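3.2 The table and the measuring cups

Anyone who has shared a kitchen will know that measuring cups rarely stay together for long, and much of what we wanted to learn in the Storton kitchen study began with that small, familiar annoyance. We worked at a light wooden tabletop built of long, narrow strips, and the cups we chose were ordinary plastic ones in several colors and sizes. 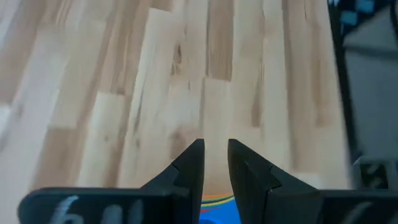
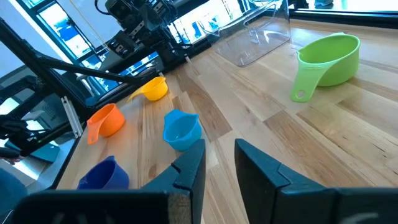
Figure 4. The wooden tabletop in the Storton kitchen (both views), with five plastic measuring cups on it in the second.

We grew rather fond of this table over the months, and it deserves a few words of its own. The strips vary from nearly white to honey brown, with darker streaks here and there, and people who came to cook often used those streaks as landmarks when telling us where a cup ought to go. Of the 690 tidying episodes in the Holtasico collection, 87 include a remark of this kind – a good many more than we had expected when we started in June.

Color mattered too, although in a gentler way than our first drafts suggested. Most people sorted by size and let the colors fall where they would, while a smaller group of 40 episodes shows the cups being lined up by shade first and nested only afterward. We left both habits alone and gave no instructions about neatness, and the episodes were coded using the Poltia scheme described in Section 3.4.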